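**Quilted mat on a white table: keep it out all the time, or only for meals?**

Posted by Mestine, Jan 7, 2018

Hi all! I finally have a proper white table and I am so happy with it. I've put a big blue-gray quilted mat in the middle, and I set out my pale green plate with a yellow bell pepper next to it just to see the colors together. I love it!
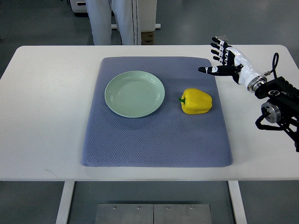 My trouble is that I can't decide if the mat should live on the table. I chop on a board at the counter and carry things over, so the mat mostly gets plates and whatever veg I'm about to eat. It has a few darker speckles toward one corner and I'd like to stop it getting worse. Can a padded mat go in the washing machine? And does a pepper look silly as a centerpiece, or should I give in and buy flowers?

---

**Ebenezer Abugri**

Keep it out! I've had a padded mat on my own white table since June and I wouldn't go back. The top under it still looks new, and plates don't clatter when you put them down (a big deal in a house with 4 kids, believe me).

For washing, look for a care label first. If there isn't one, I'd go by hand: lukewarm water, a little dish soap, a soft brush worked along the stitching, then roll it in a towel and press. Dry it flat. I hung mine over a chair once and it had a ridge down the middle for weeks, and every glass leaned. For speckles, try a baking soda paste on a spot near the edge before you go after the whole patch. Some of it may just be wear in the weave, and scrubbing will only make that fuzzier.

As for the pepper, yes, yes, yes. Put it on the plate, though, toward one side of the mat, so you've got the yellow sitting right on the green.

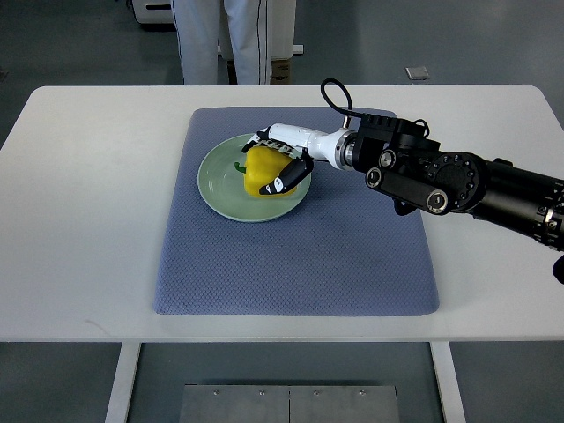 Then swap it when you cook it! I do lemons in winter and tomatoes when the garden gets going. A pepper that's been washed and dried with a cloth shines up beautifully, and it'll be fine out for a day or two before it starts to wrinkle. After that, slice it up and have it with hummus.

---

**Lidine**

flowers are nice too but they drop bits everywhere. team pepper

---

**Drurkura**

I agree with most of that, but please lift the mat and wipe under it every couple of days if it stays out. Crumbs get in at the edges and damp gets trapped, and white tops can mark. I found a faint ring on mine that took a lot of patient rubbing to get out.

Also, I machine washed a quilted one on cold and gentle, inside a pillowcase, and it came out great. No dryer! The padding in my first one went lumpy that way.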